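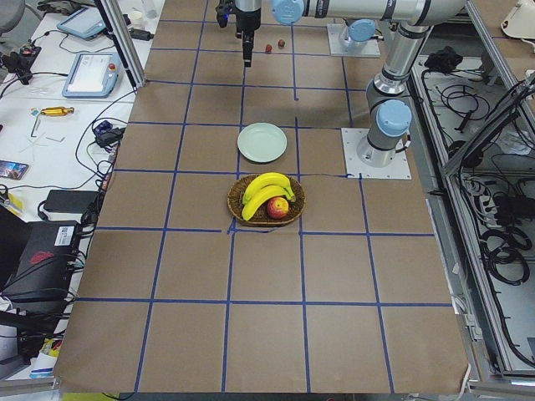

By Teresa Kavanagh

Geum-ok Sung covers her tables in brown kraft paper, and she has done it for so long that her friends in Flaltby have stopped bringing her tablecloths as gifts. "I used to iron, you know, I ironed for years," she says, laughing and pouring me more barley tea than I can possibly drink. "Then one March I had a roll of paper left over from moving house, and that was the end of ironing!"

The blue painter's tape came later (she buys it at Wornlow, where they know her by now). She runs it lengthwise first and then crosswise, and the squares help her think about where a thing ought to go. A mint-green plate in one of them, say, with a dark wicker basket in front of it. "The basket can sit right over a line, I don't mind that. It's tape, it isn't a fence."

We talk for a long while about fruit. She likes two bananas in a basket with the stems pointing the same way, and one red apple tucked in at the front, the kind with yellow streaks. "If the apple leans on the banana a little, good, leave it alone. My sister would move it. She'd move it all day long."

I ask whether she ever wants to fill the plate too, and she thinks about it for so long that I finish the tea after all. "When people come, yes, then they fill it themselves. Before that I like to see the green." She gets up to look for more tape to send home with me, and calls back from the hallway to ask how big my table is.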